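Robotics Lab Practice - Handout 4
Working Rules for Two-Arm Garment Handling
Revised 2022-09-25

Read this before your first bench session. The rules apply to everyone in the section, including people who have used arms in other courses. Sections 1 and 2 will be checked at the bench before you are allowed to enable the motors.

1. Before power

Clear the table of everything that is not part of the task. Tools, cups and phones go on the side shelf. Garments may stay on the table if they are part of the run, but leave open wood between the pile and the working area.

Check that both bases are tight on their mounting. Push each one by hand. If it moves, stop and report it.

Follow each cable from the wrist to the base with your fingers. A cable should have enough slack for the full reach of the arm and should not be able to catch on the other arm. Cables that hang past the table edge must stay clear of chairs and feet.

Tie back long hair. Remove lanyards and loose sleeves.

2. People and roles

Two people per bench. One is the operator, the other holds the stop. The person holding the stop does nothing else - no typing, no notes, no fixing the shirt.

Hands stay out of the reach of the arms while the motors are enabled. If a garment has to be moved by hand, the operator says "hands in," the stop is pressed, and only then does anyone reach over the table. Say "hands out" before releasing it.

3. Handling fabric

Approach from above and slow down before contact. Cloth gives, so a finger that goes too low meets the table through it, and the load goes into the wrist.

Grip a folded edge or a hem where you can. Keep the fingers off tags and prints, which snag or crack after repeated pinching.

Do not pull one garment with both arms in opposite directions at full speed. Use the Clover profile with the reduced force limit for any stretch. Anselmo Mamani keeps the current settings and will load them for you.

If fabric gets caught in a finger joint, press the stop and open the gripper by hand. Do not try to shake it free.

4. Cameras and records

Look at all views before you start. A wrist view full of cloth is normal at close range, but you should know from the head view where both grippers are. If one view drops out, end the run.

Write down the garment, the starting state and the reason for every stop. Runs that were stopped are kept along with the rest.

Questions about the log sheet go to Mỹ La.

Wrist and head views, light blue T-shirt on the bench:
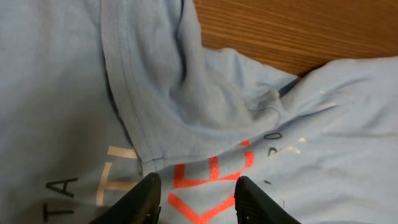
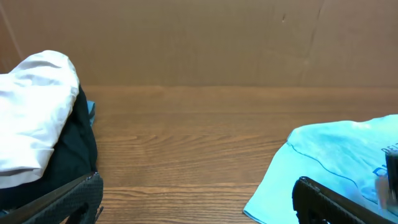
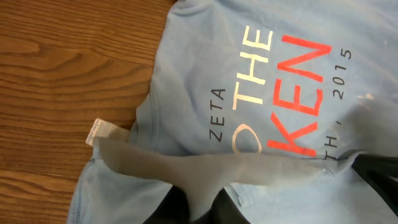
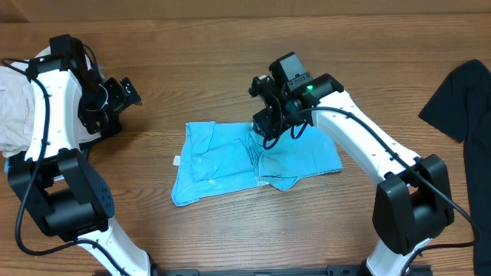 Eusebio Zapata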